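Reviewers wanted: good practice for robot handling tasks

Pukidach is putting together a shared rulebook for testing robot arms that pick things up and put them in boxes, and we'd love your help! We need people to read our 288 draft rules and try them against simulated runs. You should know your way around robot arms or workplace safety – either one is fine.

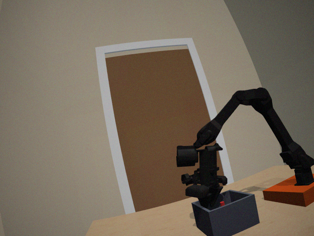
Simulated box task, with the arm holding an object over the open box.

Expect to give us 4 hours a week through the end of June, all from home. You'll note where a rule is unclear, score runs, and join one group call with the Nadbridge team. We pay $1,615 when your last review is in.

Send a short note on your background to the Pukidach rules desk by June 16, 2018. First-time reviewers are very welcome!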